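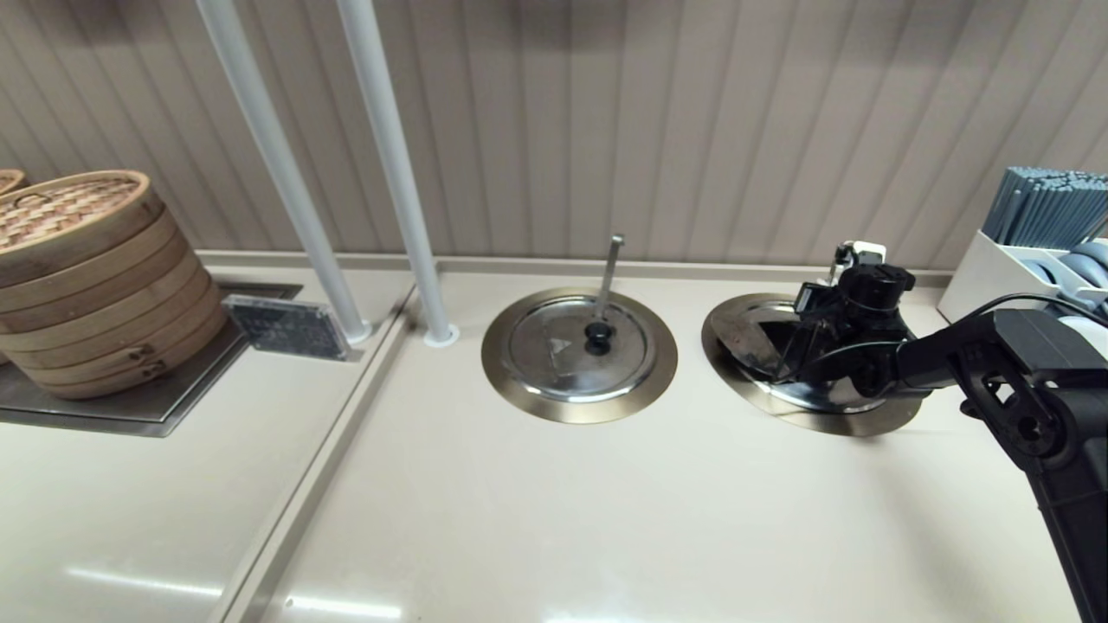

Parallel gripper or three-finger for pot lids?

ferrule_20
Posted November 24, 2025
We try to choose a gripper for the soup counter work in Clolteston. The arm comes from the right side and must take a steel lid from a round well. With the Rizzi fingers I had 14 good lifts out of 20. With the Keser I had 2 more, but it is heavier and the wrist complains. Which one would you keep?

mosspanel
Keser, without a doubt. Sixteen is better than fourteen.

ferrule_20
Yes, but on such a small number I don't trust the difference. I have also changed the finger tips in between.

okto3829
Then you compare tips, and the gripper is a side matter. Please use the same tips on both and repeat. Also, do you take the lid by the knob or by the rim?

ferrule_20
I have tried both. The ladle handle stands up behind the lid, so the approach to the knob is narrow.
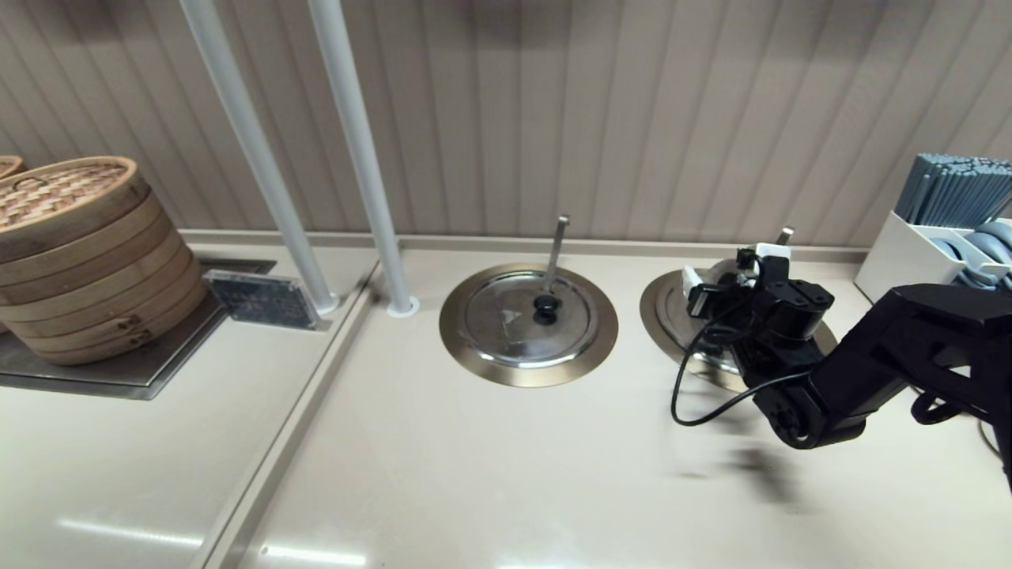
Gripper over the right-hand well, white fingertip parts.

mosspanel
I would watch the cable before anything else. It hangs down over the rim in your second picture.

okto3829
I don't agree, a cable clip costs nothing and can wait. Check the controller first. On our Grindomis the closing force was set too low since January and we blamed the fingers.

ferrule_20
Thank you both. I will look at the force tomorrow, same tips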